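Suturing demos, teleop, tissue rig

Finished re-cutting the May recordings before lunch. 114 episodes in the folder, 33 of them useless for training because the operator (me) parks both instruments and thinks. The policy learned this beautifully. On Friday's rollout it drove to the seam, stopped, and appeared to reflect on its career.

Martti's rule from now on: if you need to think, foot off the clutch pedal, and the logger drops those frames. Helmut has wired it up on the Brannigan console. He says it works. He said that about the last pedal too.

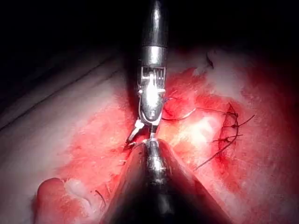 Kustent, back lab, August 5, 2024

Upper jaws and lower tip nearly meeting, thread going off right toward the seam, three knots in place. I want the handover segment to start at a pose like this one. Until now I've been labeling it from wherever I felt like, so every episode begins its handover somewhere else and the loss curve looks like a staircase.

The long tail under the knots bothers me. Martti trims short, I trim when I remember, and the model gets to average the two of us. Agreed on one habit: Martti's.

New set this afternoon, 14 episodes, Martti driving, me on the notes. Kept all but 6. Four had thread slack when the jaws closed, one was a dropped needle, one was Helmut leaning on the table to ask how it was going.

Motion scaling still feels too coarse for the last bit of the approach. Try it one notch lower tomorrow and don't touch anything else, which I'm writing down because I will want to touch everything else.

To do: relabel handover starts, ask Jendero about the spare pedal, return Lolitz's good forceps before she notices.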